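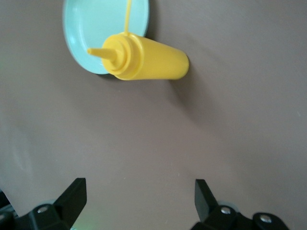
Why do so many people quit meditating after a few weeks?

Most of them start with a goal that sitting still can't meet. They want to be calmer by the end of the month, and when the month ends and they are still short with their kids, they decide it doesn't work for them.

I think the goal is the problem, and I think the teachers who sell the goal share the blame. I have been sitting for 19 years, first with a small Zen group in Plillmont and later on my own. In that time I have watched the language around practice change. It used to be plain and a little dull. You sat down, you counted your breath, you lost count, you started over. Now there is an app called Trisard that gives me a score for it.

I used Trisard for one winter. It told me I had reached 3000 minutes and put a gold ring around my name. I was pleased for most of an evening. The next morning I sat down thinking about the following ring, and I noticed that I had spent the whole sitting doing arithmetic. I took the app off my phone in March.

My objection is a narrow one. Timers are fine, and I use the one on the stove. Reminders are fine too. But a score turns practice into something you own and can fall behind on, and the old teachings are pretty clear that wanting to get ahead is the habit we came to look at.

The same thing has happened with retreats. The Naciri center, two hours north of me, now charges $700 for a weekend and promises "lasting peace" in its brochure. I went once. The food was good and the teaching was decent. Driving home I got stuck behind a truck and swore at it. I don't hold that against the center, but I do hold the brochure against it.

What helped me more was eating one meal a day without a screen or a book. Breakfast is easiest. I put the food on a plate, sit down, and eat it, and when I catch myself planning the day I go back to chewing. It takes some 9 minutes. I have done it badly hundreds of times.

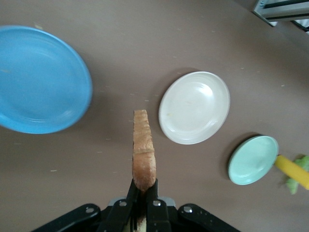 *Toast and plates on a brown tabletop.*

People sometimes tell me this sounds too small to count as a spiritual practice. I understand that. When I was new I wanted incense and a robe. But a person who can't pay attention to a slice of bread is going to have a hard time paying attention to grief, or to a husband or wife who is angry with them. The bread is easier, so I would start there.

I would also tell beginners to keep quiet about it for a while. Telling friends you meditate sets up an audience, and then you have to look calm for them. Sit for a season first. If it does some good, the people you live with may mention it, and if they don't, you can go on sitting anyway.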